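Quilt Drive: Where We Stand

The August count is in. Members and friends have dropped off 186 finished quilts at the Rumard Street hall, against a goal of 210 by the end of the season. Last year we closed at 180, so we are already ahead. The remaining 24 can be any size from crib to full.

Tops without backing are welcome too. We have a bolt and a half of cream cotton left from the Iturra order, and Pat's group is still tying on the second floor from 10 in the morning until the hall closes at 4. Bring your own thimble. The good scissors stay in the drawer.
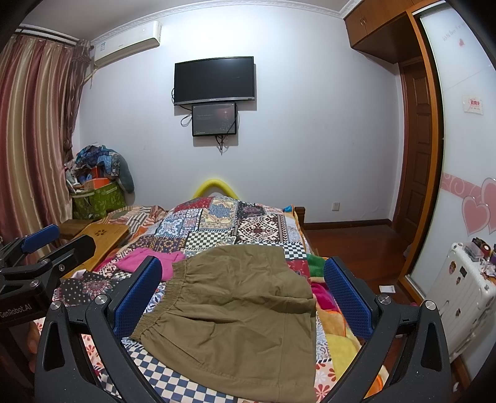
Gijs Van Wijk

A few notes on washing, as I had several calls. Wash cottons before you cut, reds and dark blues by themselves. Two quilts came in last month with red bleeding into the cream squares, and one could not be saved. Cold water, mild soap, no softener. If a patch comes from old clothing, cut well clear of the seams and leave out anything with stretch in it. It puckers after the first wash and pulls the squares next to it.

Labels go on the back, lower right corner. First name and town are enough.

The batting price went up again, and we will be buying one large roll to share. If you want a piece, put your name and the yardage on the sheet by the coat rack. Pay when you pick it up. Checks are fine.

Pickup for the Trotuvholm shelter is the last week of the month. Please have quilts folded and bagged.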